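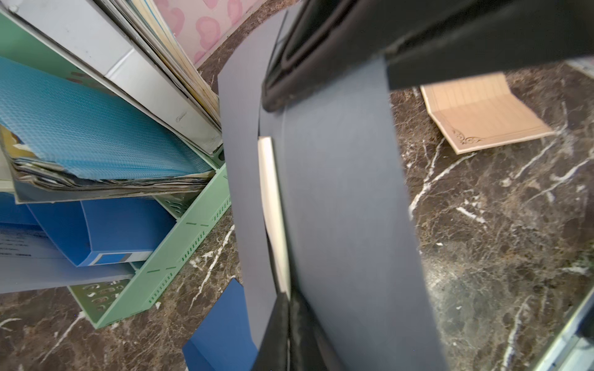

켄던 접이식 스쿠터 브레이크 질문요
글쓴이 페달반바퀴
Endon 쪽 전동스쿠터 탄지 14개월 됐고 누적 891km. 요즘 뒷브레이크가 밀림. 레버를 끝까지 당겨야 겨우 잡히는 느낌?? 패드는 2월에 갈았음. 케이블 장력 조절나사는 거의 다 풀어서 더 뺄 데가 없고요. 케이블이 접이부 지나면서 휘는데 그 휜 모양이 딱 사진에 회색 판 휘어있는 거랑 비슷함, 길게 아치처럼. 근데 제껀 중간에 한군데 꺾인 티가 남. 이거 케이블만 갈면 되나요 아니면 겉선까지 통으로? 아 제목 오타.. 켄던 아니고 Endon임

비탈길주민
겉선까지 통으로요. 속선만 갈면 한달 뒤에 또 글 쓰게됨

mudguard77
꺾인 자리 있으면 무조건 겉선. 근데 패드 갈고 나서 캘리퍼 정렬은 보셨는지? 로터랑 간격 안맞으면 케이블 새거여도 똑같이 밀려요

페달반바퀴
정렬은.. 안봤네요 ㅋㅋ 그냥 끼우고 조임

mudguard77
그럼 그거부터. 고정볼트 두개 살짝 풀고 레버 꽉 잡은 상태로 다시 조이세요. 돈 안듬

느린출근
저는 반대요. 정렬 틀어진거면 패드 간 직후부터 밀렸어야죠. 요즘 들어 그랬다면서요. 서서히 나빠진거면 케이블 맞음

mudguard77
직후부터 밀렸는데 모르고 탔을수도 있죠. 기계식 디스크는 고정쪽 패드만 먼저 닳아서 서서히 벌어지기도 하고

느린출근
그것도 정렬이 아니라 패드 마모 얘기잖아요

mudguard77
그니까 캘리퍼를 먼저 보라고요.. 순서 얘기임

비탈길주민
두분 다 맞는걸로 하고 ㅎㅎ 글쓴님 접었다 폈다 자주 하심?

페달반바퀴
하루 네 번은 접어요. 지하철 환승땜에

비탈길주민
그럼 케이블이지 뭐. 접이부 쪽 여유 길이도 확인해 보세요. 핸들 폈을때 팽팽하면 짧은거임. 저 Sotero 탈때도 같은 증상이었는데 겉선 좀 길게 잘라 넣고 해결. 너무 길면 또 접을때 씹힘

배터리한칸
Varghese 케이블 세트 써보신분? 그거 접이식용이라고 팔던데 잘 휘어진다고

느린출근
써봄. 부드럽긴 한데 값이 일반꺼 두배. 체감은 글쎄요

배터리한칸
전 괜찮던데.. 영하에도 레버 안 뻑뻑하고

느린출근
그건 윤활을 새로 해서 그런거 아닌가요. 일반꺼도 새거면 안뻑뻑함

페달반바퀴
혹시 공임은 얼마나 하나요? Kerkden 매장에 전화했더니 예약 밀렸다고 하고 시간은 30분이면 된다는데 가격은 와봐야 안다고

mudguard77
직접 하세요. 육각렌치랑 케이블 커터만 있으면 됨. 니퍼로 자르면 끝 다 풀리니까 꼭 커터로

비탈길주민
브레이크는 처음이면 매장 추천. 변속이면 혼자 해보라 하겠는데

mudguard77
앞브레이크 멀쩡하잖아요 공터에서 테스트하면 되지

비탈길주민
출퇴근용이라는데.. 전 반대입니다

페달반바퀴
일단 캘리퍼 정렬부터 해봤어요. 좀 나아짐!! 근데 여전히 깊음. 접이부 쪽은 핸들 90도쯤 꺾으면 겉선이 확 당겨지네요. 비탈길주민님 말대로 짧은듯

느린출근
거봐요 케이블

mudguard77
나아졌다잖아요 ㅋ

비탈길주민
교체할때 겉선 끝캡 꼭 씌우고 조절나사는 거의 다 감은 상태에서 시작. 그래야 나중에 늘어난거 잡을 여유 생겨요

페달반바퀴
넵. 속선 겉선 세트로 주문함 일반꺼로. 오면 매장 들고가서 길이만 봐달라 해볼게요

배터리한칸
Varghese 사시지..

오르막포기
끼어들어 죄송한데 접이부 힌지에서 딱딱 소리 나는건 어디 올려야 하나요? 여기 써도 됨?

비탈길주민
새 글 파세요. 기종이랑 몇km 탔는지 같이요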